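Plirkell (software)

Plirkell is a software package for planning grasps on cloth and other soft items. It takes color images from a wrist-mounted camera and returns a short list of places where a two-jaw gripper could close, along with an approach direction for each. It was written by Kirsten Chan and Nathalie Chisholm at Fluvdale and first released in November under the name Gosselin, which was dropped after the second version.

Overview

The package has two main parts. The perception part separates a garment from whatever lies under it and labels features such as collars, cuffs and hems. The planning part ranks grasp points by how much fabric is likely to gather between the jaws. Patterned bedding is a known source of error, as printed shapes can be mistaken for folds or edges.
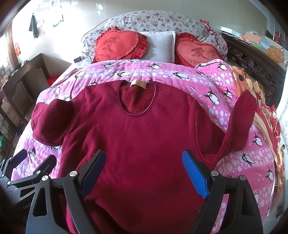

Sleeves are treated as separate regions from the body of a garment. A sleeve that is folded back or raised gets its own surface estimate, and the planner can be set to straighten sleeves before any fold is attempted. Collar labels are used as a cue for which end of the garment is the top.

Training data

The default model was trained on 3,000 short recordings of clothes being handled in homes. A further 177 recordings are held back for testing. Version 6 added a tool for marking bad frames by hand.

Use with other software

Plirkell runs at 12 updates per second in its standard setup. It does not control motors directly. Grasp targets are passed to a separate motion planner, usually Edudport, which handles joint limits and collision checks.

See also

Cloth manipulation
Grasp planning
Image segmentation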